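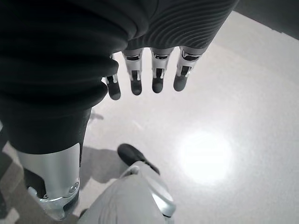 How to check whether a tax proposal will really cut your grad stipend

Every time a tax bill moves, my inbox fills with forwards. The last batch said that graduate students would lose half their income, that labs would close by April, and that I should sign something. I run the numbers for grad workers in our department, and most of those forwards fell apart after twenty minutes with a pay stub. One or two held up, and those were bad enough to deserve a phone call.

So before you panic, or before you tell your labmate to stop panicking, work it out for your own case. You need a pay stub, your offer letter, your tuition bill and a pencil.

Step 1. Find out what stage the thing is at

Ask what the claim rests on. A bill that has been introduced is one member's wish. A bill out of committee is more serious. A bill passed by one chamber is more serious still, and the other chamber may have passed something quite different. A summary on an advocacy site is none of these. I don't trust summaries from either side, including the ones from people I agree with.

Look up the bill by number and read the section that is supposed to hurt you. It will be ugly to read. Most tax sections say things like "strike paragraph (5)" and you have to open the existing law beside it to see what is being struck. Do it anyway. Write down the date of the version you read, as the text changes between versions and people go on quoting the old one for weeks.

If the forward you received doesn't give a bill number, you can reply and ask for it. I have had very few answers.

Step 2. Separate your money into piles

Grad students tend to talk about "my funding" as if it were one thing. For tax purposes it is several, and a proposal may touch only one of them.

Pay for work: a teaching or research assistantship, usually with tax withheld.

Fellowship or stipend money with no work attached: often nothing withheld, which catches people every spring.

Tuition that is waived, reduced or paid for you: you never see it, but it has a dollar value.

Extras: health premium, fee credits, travel money, a moving allowance.

Go through your offer letter and put every line in a pile. If the letter is vague, and ours was, ask the payroll office how each item is coded in their system. Don't ask "is this taxable?" They'll tell you they can't give tax advice. Ask what code it is paid under and what form it shows up on. They can answer that.

Step 3. Put your real numbers down

Use what you get, and leave the national average out of it. Joelle Hijazi, in our program, was told by a website calculator that she'd owe thousands more under a proposal to tax waivers. The calculator had assumed private-school tuition. She was past coursework and registered for a single research credit, so the amount waived was 641 dollars for the term. Her added tax, had the thing passed, would have been dinner money.

Bello Eze was in his first year with a full course load and out-of-state rates. For him the same proposal was a disaster. Both of them were getting the same forwards.

Step 4. Do the arithmetic twice

First time, current law. Add up the taxable piles, subtract the standard deduction, apply the brackets. Last year's return will get you most of the way if your situation hasn't changed.

Second time, change only what the bill changes. If it makes waived tuition taxable, add that pile. If it also raises the standard deduction or moves the brackets, you have to put that in too. This is where a lot of the scary examples go wrong — they add the bad part and leave out the rest. The cheerful examples do the same in the other direction, showing the bigger deduction and forgetting that your income on paper just went up.

Subtract the first answer from the second. Divide by the number of paychecks you get. A yearly figure sounds huge or trivial depending on who is saying it, while 60 dollars out of each check is something you can compare with your rent.

Check the state side as well. Many states start from the federal definition of income, so a federal change can leak into your state return. Some don't. Your state's form will show you on its first page which number it starts from.

Step 5. Look for things that happen to the lab instead of to you

These are harder to pin down and I'm more doubtful of anyone who gives you a figure. If waivers became taxable, a university might raise stipends to cover it. That money would have to come from grants, and the same grant would then pay for fewer students. Or the university might relabel the waivers as something else. Or it might do nothing and let you eat it.

I asked three administrators which it would be. Two said they were "monitoring the situation." The third, Majdi Zoubi in our grants office, said it depended on whether the final text kept the exemption for teaching and research assistants, and that he wouldn't guess before then. I thought that was the only useful answer of the three.

Ask your advisor one narrow question: if each student on this grant cost 400 dollars more a month, what would you cut? You'll learn more from that than from an op-ed.

Step 6. Decide whether to call

If your number in Step 4 is small, you may still care for other people's sake, and that's fine. Say so when you call. Don't borrow somebody else's loss and present it as yours.

If your number is large, use it. Give your name and zip code, the bill number and the section, then one sentence: "I am paid this much, and under this section I would owe this much more." Raghda Moussa did that and had the whole call done before her coffee water boiled. The staffer asked her to spell her department and then asked how she got the figure. She had the sheet in front of her.

I have my doubts about how much a call does. I have bigger doubts about petitions, and most of all about the ones that want your phone number first.

Step 7. Redo it when the text changes

Keep your worksheet. When the two chambers settle on one version, the section you worried about may be gone, or it may be back with a different effective date. Change the one line and run it again. Check the effective date last, and check which tax year it means, as it is often not the year people assume.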